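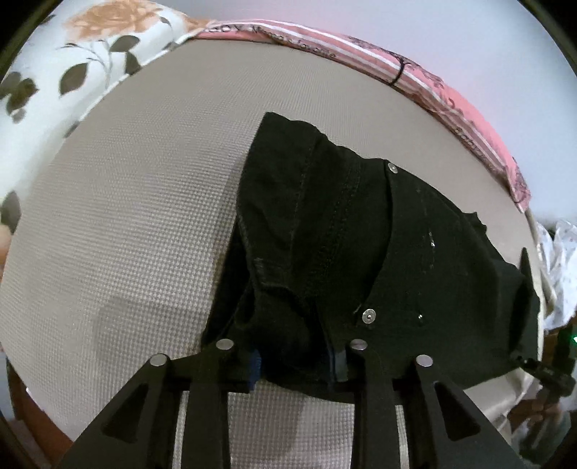 Gripper closing fault on garments – FAQ

Last updated 9th August. Covers the hand-held grippers and the Tikard fingers. Read before you pick one up again.

What happened?
In July a Skellau gripper kept closing after the trigger was let go. It was on a pair of jeans, right at the button. Squeezed till the pad peeled off the finger. Operator got a pinched thumb trying to free the cloth, no cut. We pulled all units the same afternoon.

Is this the same thing as the slipping problem?
No. Slipping is worn pads, see further down. This one is the grip not letting go.

What caused it?
Two things together. The return spring in that batch was weak, and the closing limit was set too high for hard parts like rivets and snaps. Cloth gives, metal doesn't, so the finger rode up on the fastener and the linkage went past center and locked. Testwood opened up 86 units for us and found the weak spring in 3 of them.

Which units are affected?
Anything with a serial below 456. Number is on the inside of the handle, you may need to wipe it. If you can't read it treat it as affected.

Can I keep working with mine?
Serial 456 and up, yes, with the new limit loaded. Below that, no. Not even for T-shirts. Tag it and put it in the return bin.

How do I check the release?
Close on a folded towel, let go of the trigger. Both fingers should open all the way by themselves. Do it 30 times at the start of the shift. One sticky release = stop, tag it.

It's locked on a garment right now. What do I do?
Power off first. Then press the release tab and open the outer arms by hand, from the outside. Keep fingers out of the gap between the pads. Don't pull on the cloth – that makes it bite harder. If it wont open, leave it clamped and call the floor lead. We would rather lose the garment.

Are buttons and snaps off limits now?
No, but grab the cloth beside them and leave a finger's width. Waistbands and flies on denim are the worst spot. Thick seams are ok.

My pads are slipping, is that a safety thing?
Only if the edge is lifting. A lifted pad can fold under and jam the finger. Swap both sides, never just one. Mösli pads fit, the older hard ones dont, please throw those out.

Do I need to report a jam if noone got hurt?
Yes. Every one. Serial, what you were holding, whether the tab worked. Two lines is plenty.

What about the recordings from that day?
Kept, but flagged. Don't use them for training runs untill the log check is finished.

When do the returned ones come back?
Springs are on order. No date yet, will post it here.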